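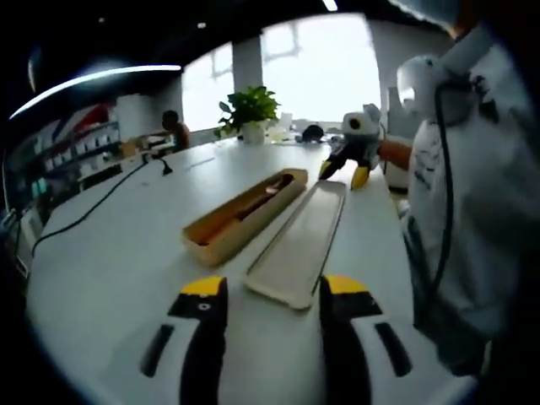
Figure 3.1 A rectangular case, open on a white table, with its lid laid upside down beside the base.

Chapter 3: Boxes and Lids

Vimala Lobo and Callum Purves
18/04/2018

A box with a lift-off lid is one of the oldest kinds of packaging still in daily use. It has two parts. The base holds the contents and the lid covers them. There is no hinge or catch, and the fit between the two parts does all the work.

In this chapter we look at how such boxes are opened, filled and closed, and what this means for the person designing one. You will need a ruler, thin card and the case you brought in for Chapter 2.

Start with the lid. Most people lift it with one hand, turn it over and put it down next to the base. Turned over, a lid becomes a second shallow tray, and people will use it as one. Pens, clips and loose screws all end up in it. A designer should expect this and finish the inside of the lid as neatly as the outside.

Next, the contents. A long, narrow item such as a spoon or a pen is usually laid along the length of the base. If the base is much wider than the item, it slides about. If it is too narrow, fingers cannot get down the sides to pick the item up. At the Ramport works, the rule was to leave 15 mm on each side for fingers. We shall use the same allowance in Exercise 2.
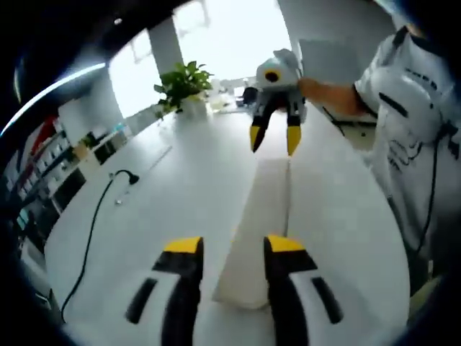 Work on a flat surface with plenty of space in front of you. A join in the table top can be used as a guide line when you set the base straight, but do not measure from it. Measure from the box itself, along the inside of the walls, and write down the length before the width.

Key words for this chapter: base, lid, wall, clearance, lift-off, friction fit.

3.1 Measuring the base

Place the base with its longer side towards you. Take each inside measurement at both ends, as the walls of a cheap box are often not parallel. Use the smaller figure.

Last updated: January

Related chapters
Hinged Boxes
Sleeves and Trays
The Noonan Pencil Case
Packing for the Post: Punby Mail Order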